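Filed under: Opinion / Laundry & Home

The clip hanger deserves more use than the tumble dryer for small items. Elastic is the first component to fail in underwear, and heat is the main cause. I dried 20 pairs on clips through September and would not go back.

Two rules matter. Clip at the waistband, never at the leg opening, and leave one empty clip between items. Gunārs Adomaitis argues for laying everything over a bar - fewer marks, he says - but a bar doubles the fabric and slows drying. Clip marks fade in wear.

Lace belongs on the same hanger as the plain cotton. Separate racks waste floor space, and a single top bar holds a full small load.

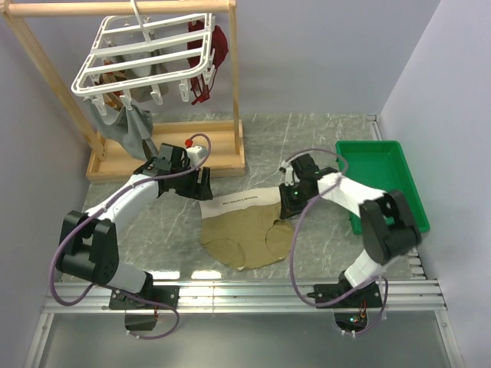
Small items on a clip hanger, with one khaki-beige pair laid flat on the tabletop.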